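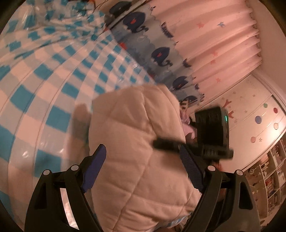 Blanket Collection in Cartwright Passes 1,000 Pieces

Home News Notices Events Housing Contact

Last updated: November 11, 2018

The winter bedding collection in Cartwright has now received 1,249 blankets, comforters and bedsheets, the Kutano Housing Association informed this week. The collection was opened in March and will continue until the end of the winter. The association had hoped for 1,000 pieces, and this number was already passed in the autumn.

The bedding is for families who move into the association's furnished apartments. Many of them arrive with only a few bags, and a bed with a mattress is waiting for them, but until last year there was nothing to put on it. Now each bed is made before the family receives the key. It gets a fitted sheet, a top sheet, a pillow with its case and one warm cover.

Quilted comforters are the most wanted articles. The association asks especially for light colors such as cream and white, which can be put together with any sheet, also with the checkered ones in blue and white that are liked very much by children. Wool blankets are welcome too, but they need more care in the laundry and take longer to dry.

All pieces are washed at the Busulent laundry on Mill Street, also when the giver has washed them already at home. After the washing every comforter is spread on a bed and looked at from both sides. The person who checks it presses the filling between the hands along the stitching, to feel if it has moved into one corner. Open seams are sewn again. A comforter where the filling has become hard or flat is not given to a family. It goes to the animal shelter in the same town, which uses it for the dog beds.

Sheets are checked for thin places in the middle, where the body lies, and for tired elastic in the corners. Small faded areas are no problem. The association prefers sheets in sets, but single ones are also accepted, and the workers try to find a good partner for them by color.

Storage has become the main difficulty. Comforters need much space even when they are folded well, and the two rooms behind the Kutano office are now full to the ceiling. The Proltus furniture store has offered a part of its warehouse until spring, and the first shelves were filled there last week. The association does not want to use vacuum bags for a long time, as the filling does not always come back to its old form.

People who wish to give bedding can bring it to the Kutano office in the mornings, or leave it at the customer desk of Proltus during the opening hours. It should be clean, dry and folded in a closed bag. Please write on the bag the size of the bed, if it is known. Pillows can be accepted only when they are new. Curtains, carpets and mattresses cannot be taken at this time.

Families already living in the apartments may also ask for a second warm cover for the cold months. The request is made by telephone or at the office, and the bedding can normally be picked up after 2 working days.

Contact | Copyright Cartwright Town News | Back to top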